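Skelton Bench Recordings: data card

Maintained by Sulastri Ismail, Furness refurbishment workshop, Skavemstead
Last edited Thu 27 May

What this is

Recordings of desktop computers being stripped for parts and resale with a robot arm at the bench. The arm is guided by hand: a technician moves it to the cable, drive or module, works the gripper, and the positions are logged along with the view from the wrist. The set holds 4,000 recordings from 67 computers. It was made so that the arm could learn the dull parts of the job, mostly unplugging drives.

Who did the work

Six bench technicians, all on the normal payroll and at their usual rate. Time spent guiding the arm counted as bench time, and piece targets were dropped for anyone on the Skelton bench that day. Names are not stored. Hands and sleeves show in many recordings and have been left in. Anyone can ask for their own sessions to be taken out, and two people have done so.

How a session runs

The technician takes the side panel off, lays the case down and checks that the mains lead is out. Power cables to the drives come first, then data cables, then the drives themselves. Memory is left until last. If a plug is stiff the technician stops and frees it by hand, and the recording is marked "assisted". 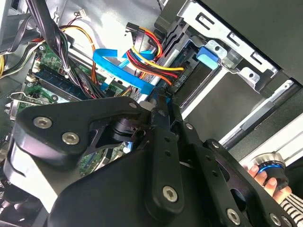

Cables are the hard part. Drives sit in much the same place from one model to the next, but the wiring was tied up by whoever built the machine, and a plug that comes out cleanly in one case is trapped behind a bundle in another. Recordings where the gripper took hold of the wrong wire are kept and labelled. Please don't filter them out without saying so in your results.

What changed at the bench

Before April each technician stripped a whole computer alone. Now one person guides or watches the arm while another does the sorting and data wiping, and they swap at the break. Sore thumbs from drive connectors are mentioned less often in the shift book. Complaints about standing still are mentioned more. Dagný Hafstein, who runs the shift, has added a stool and a second lamp.

No jobs were cut during the recording period. The workshop has made no promise beyond that, and this data should not be quoted as evidence either way.

Known gaps

Desktop cases only. No laptops, no servers.
Left-handed guiding is rare.
Lighting differs before and after the second lamp was fitted.
Early labels use "drive" for both hard discs and optical drives. Fixing this is in progress.

Loading

The Vishwakarma loader reads the folders as they are. Each session has its own folder with the video, the joint log and a short text note written by the technician. The notes are unedited, spelling included.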